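Buying a pick-and-place arm for a small food line: frequently asked questions
Maintained by Ferhat Kahraman, equipment planning, Wirnley

Is the quoted price the real price?
No. Brullau quotes the arm. Fingers, mounts, spare screws and the hours spent fitting them land on a separate sheet, usually after you've signed. Ask for both sheets together.

Do we need a full test cell before we commit?
I don't think so. A cutting mat, a bowl and a few bread-shaped items will tell you more than a showroom tour.

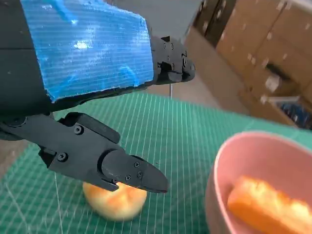

Budget the bench time anyway. Sokinik offers 3 days of support with a trial, and I would plan for 5.

Can we trust the vendor's success rate?
Ask what was picked up, and how often the items were changed. Akyol's sales deck says 100 percent. Our own count with mixed shapes was 67 — same arm, same fingers.

Should we buy the premium gripper?
Not in the first year. Fingers get swapped and taped over while you're still learning, and you'll want cheap ones.

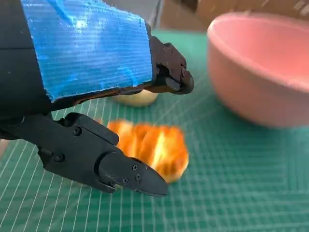 Keep a line for replacements and don't let anyone fold it into "consumables," where it will vanish by August.

When does it pay for itself?
I've seen plenty of payback charts and not one that included the person standing next to the arm. Put that salary in, then ask me again.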